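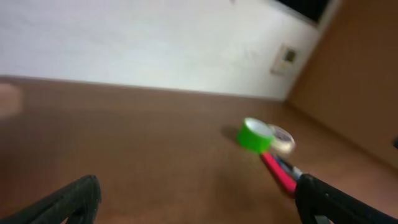 Speaker notes – Can it tidy up yet?
2020-07-02, evening session, second slot
Speaker: Ngân Hầu (Oanh Phùng runs the laptop and the clock)

Opening

Say hello, thank the hosts, get the title out of the way. The question in the title has a short answer: some of it, slowly, with a person close by. The rest of the talk is the long answer.

Ask for a show of hands. Who has a robot vacuum? Who has one that also picks things up before it vacuums? Wait for the laugh, move on.

Why tidying

People expect me to talk about cooking or laundry. I picked tidying because it sounds like the easy one. Pens, rolls of tape, small stuff that ends up on the floor or a table. A five-year-old can do it when asked twice.

For a machine, every item is a separate decision. A roll of tape can be grabbed across the outside or by the rim. Two rolls touching each other are harder than two rolls apart. A marker lying partly under something else has to come out without dragging the rest along. Clear tape is its own headache – cameras tend to see what's behind it.

Shop floors have the same problem under another name. Bomum calls it "bench reset" and pays people to do it at the end of every shift.

Our numbers

Go slowly here, people will want to write this down.

In March we ran 601 pickup attempts on the Tiêu arm with small office items. 414 of them ended with the item in the bin. The others were drops, misses, or a grip on the wrong thing. I count a second try as a new attempt, so don't let anyone tell you we hid the retries.

Same rules for every run: no fixed positions, no marks on the table, no special lighting. Fendix fingers the whole time. We tried the Gellex soft pads for 3 days and went back, mainly over how fast they picked up dust.

The easy case

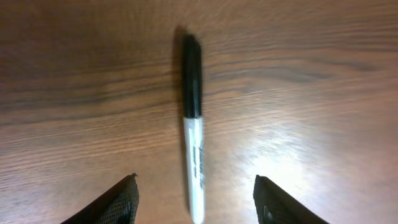

One marker on a wooden table, with the gripper open on both sides of it.

Leave this one up while talking. A single object with clear space around it is what most demo videos show, and it's fair to show it. But look at the table. There's a strong glare to the right of the pen and a dark shadow to the left. The grain has dark streaks of its own. A program that looks for edges has plenty of wrong ones to pick from.

Mention width here. The gap between the fingers is several times the width of the barrel, so there's room to be a bit off to either side. That room goes away as soon as something else is lying next to the pen.

The hard case

Floors. The arm has to reach lower, there are walls and doors to stay clear of, and the view from the wrist smears whenever the arm moves fast. We slow down near the floor for that reason. It makes the whole thing dull to watch.

Then clutter. Tell the story about the staple remover (keep it under a minute, Oanh will wave).

What I'd buy today

For a home: nothing with an arm. Get a vacuum and a basket.

For a shop: maybe, if the same seven or eight items turn up every day and somebody can walk over when it gets stuck. Ask the seller how many times a shift that happens. If they don't have a number, ask to stand next to it for a whole shift.

Questions

Leave 7 minutes. Likely ones: price, safety around kids, can it fold shirts. On shirts – we haven't tried, say so and take the next hand.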